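Cillstead Shared Workshop forum > Builds > Hand-held gripper pair, pads and linkage

Started by tench_arbor, March 2021

tench_arbor
Build log for the pair of hand-held grippers, as several people asked for details in the general thread. They are used by hand to record demonstrations, which then go to the arm. The test job is a mug tree: hang things on the pegs, take them off, put them down in the tray.

The jaw fingers are printed, with the holes in the top faces left in the model and cleared with a hand drill afterwards. Linkage arms are printed as well. I put brass bushes in the pivots after the first set wore oval. Pads are stuck to the inner faces with double-sided tape, cut with a knife and not very well.

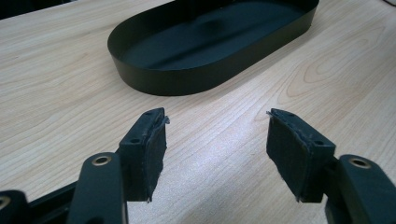
Jaw travel is the part I would like opinions on. At full opening the fingers are no longer parallel, so the first contact with anything thick is made by one end of the pad. On thin things like the rim of the tray it makes no difference. I could go to a proper parallel linkage but that means two more pivots a side, and the slop in the ones I have is already the largest error in the thing.

Jaw position comes from a Skonard encoder on the drive pivot. It holds up well over a session but I zero it each time I pick the tool up.

48_cleat
What is the pad material? If it is the stuff from the offcuts bin it sheds. I had it on a jig for a month and it went bald at the corners.

tench_arbor
Offcuts bin, yes. It frays along the cut edge. I have trimmed it once. Grip is still fine on anything matt, poor on glazed mugs.

rivetcount
Change it for silicone sheet. Fuzzy pads give you a contact point that moves every time the pile lies down differently, and you are going to be training on that.

48_cleat
Disagree about silicone. It sticks on release. You open the jaws and the mug comes with you, then drops off the peg. I would take a pad that slips a bit over one that does that.

rivetcount
Only if it is polished sheet. Use the matt side, or dust it with talc. Baumgartner sell a ribbed one which I have used on a pick and place head at home for up to 500 cycles before it needed wiping.

48_cleat
A pick and place head has vacuum release to help it. A pair of jaws does not.

rivetcount
Mine is jaws.

tench_arbor
I will try the ribbed sheet on one tool and leave the other as it is, which should settle it. Moving on, there was a question about layout.

The table is set on the floor between the rails, with tape at the sides so it cannot creep. The stand goes near the back. Curtains are drawn on both sides, as changing daylight made a mess of the early recordings. One tool in each hand and the operator stays at the front.
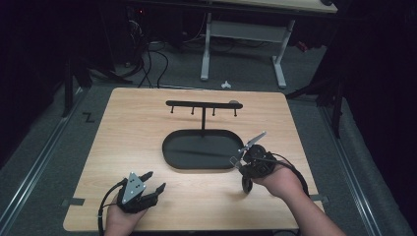 Cable routing is still poor. With both tools near the middle the right-hand lead wants to lie over the wrist, and its weight can be felt when the jaws are nearly closed. I have tried a softer lead from Jeletti, which helped with the drag but kinked at the strain relief.

oddjob_fen
Run it up the forearm and clip it at the elbow. Leave a loop long enough that the wrist can turn fully. We did this on the welding torch and it took most of the load off.

tench_arbor
The clip was my first attempt. It pulls when I reach for the far pegs. It may just have been too short.

oddjob_fen
It was too short. Mine is 800 mm from clip to handle.

half_hitch
Different point. Why is the table on the floor? The arm will be working at bench height, so every recording has the wrist coming down at an angle it will never use.

tench_arbor
Positions are logged relative to the table, so the height drops out.

half_hitch
Position does. Your posture does not. You lean in from above when the table is low, and the approach angle goes into the data with everything else.

rivetcount
half_hitch is right on this one. I would raise it before recording anything you mean to keep.

tench_arbor
I don't agree that it matters for pegs that short, but it is cheap to check. I have 11 recordings at floor height. I will do the same number with the table on blocks and plot the approach angles for both.

48_cleat
Glue the stand down while you are at it. A light knock on the bar and your peg positions are all wrong.

tench_arbor
Double-sided tape under the tray for now. I need to be able to move it between sets.

half_hitch
There are blocks under the bandsaw, 100 mm high. Put them back afterwards please, the outfeed table sits on them.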